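A Life in Choir Folders

Dumisani Ndlovu has been arranging songs for amateur choirs for so long that he no longer remembers which one came first, though he suspects it was a lullaby his aunt used to hum over the ironing. We met at his kitchen in Joubert, where he made tea twice – the first pot went cold while he hunted for a folder – and talked until it was nearly time for his evening rehearsal.

"People think a choir begins with the sopranos," he told me, settling in at last. "I always begin with the basses. If they're happy, everybody can relax."

The Brotden Singers had 151 members on the books this June, and he writes with every one of them in mind, including the ones who can't read a note. He still copies the alto line by hand, in pencil, and he still changes it the night before a concert, for which he has been scolded more than once. 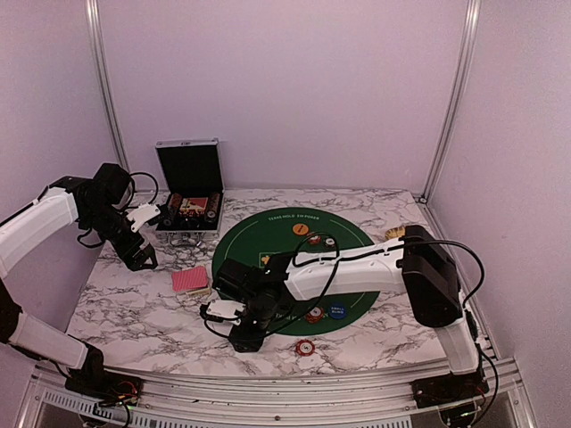
Zhiqiang Tan, reached by phone that same evening, said the late changes were worth the trouble, and that the altos had stopped complaining the year they got the tune for two whole verses. He added, laughing, that the tenors were still waiting for theirs.

Dumisani took this well when I passed it on. "The tenors will get their turn," he said. "I've been promising since the Vonora concert, and I do mean it."

He is working now on a set of harvest songs for the autumn, and he sang me a bit of the second one at the door, with his coat half on and the folder under his arm.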